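Braleck Q&A > Manipulation > Data and training

We use cookies to keep you signed in. By continuing to browse you agree to our cookie policy.

Does camera placement matter more than demo count for a kitchen pick and place policy?

Asked by drawerproblem, Thursday, November 8, 2018

Short version, we're training an imitation policy on a counter top setup. Behavior cloning, nothing fancy. Task is open the drawer, move the toy food, close the drawer. Plates and bowls move around between episodes, toaster oven and the rest of the junk stays more or less put.

Started in July with one camera view. 1387 demos. Works OK from that view, falls apart as soon as the camera gets bumped. Then we retrained on 307 demos but with several views mixed in and it held up better?? Didn't expect that with so much less data. My labmate thinks it's noise. Logging is all through Ovura, training is the stock Arnonex recipe, didn't touch the learning rate.

Views look like this, so you can see how different they are:
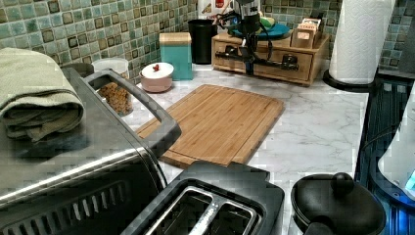
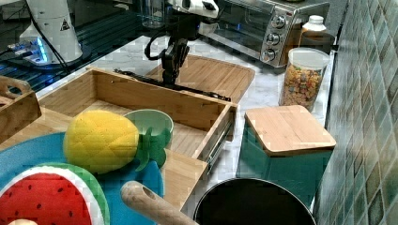
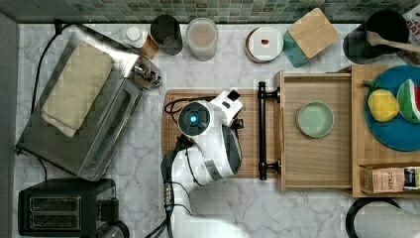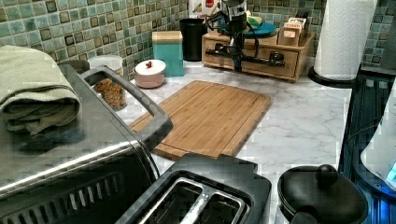
Same kitchen in all four. Second one has the drawer open with the pineapple and the bowl, third is the closest to straight down.

So questions. Is it real or did I get lucky with the eval. And do I need a seperate encoder per camera or can they share. Also is there any point keeping the old single view demos.

2 of 3 answers shown first are sorted by votes

Answer from gripforce (accepted)

Probably real. Seen the same thing on a different task. With one fixed view the net can get away with memorizing pixel locations. Drawer handle is always at that spot, so go to that spot. Mix the views and it has to find the handle.

But your eval needs work before you tell anybody. How many rollouts per condition? If it's 9 or so then your labmate has a point, one lucky grasp moves the number a lot. Run both policies on the same start layouts, alternate them, and don't let the person resetting the plates know which policy is next. Also hold out a whole view. Not held out episodes, a held out view. If it only works on views it trained on then you haven't shown much.

Shared encoder is fine. Start there. Go separate only if the views are really unalike, and then you lose the chance to drop in a new camera later.

Keep the old demos. Downweight them so they don't swamp the batch. Sample by view first, then by episode inside the view.

One more thing, your first and last views look pretty close to each other. I would not count those as two different views when you write it up. If one is in train and the other is your held out view, thats leakage basically.

Answer from tinwhistle

Check your action frame!! If the actions are in camera frame for some demos and base frame for others then the comparison is meaningless. We lost most of a summer to this. Yimer export defaults to base, older versions didn't. Open a couple files and look.

Also random crops. Cheap, gets you part of the way on the one-view data, should be your baseline really. Single view + crops vs multi view. Otherwise people will ask.

Answer from mo_servo

just get more demos

Comments (5)

drawerproblem: 9 rollouts each, yeah. Guilty. Will redo with more and hold out the second view, it's the oddest one.

gripforce: good pick. post the numbers even if they're bad

drawerproblem: Actions were all base frame, checked. Crops run going tonite.

pallet_jackal: following, have the same problem with a fridge door

tinwhistle: fridge door is worse, good luck

Get the Braleck digest, new answers in your inbox once a week. Enter your email to subscribe.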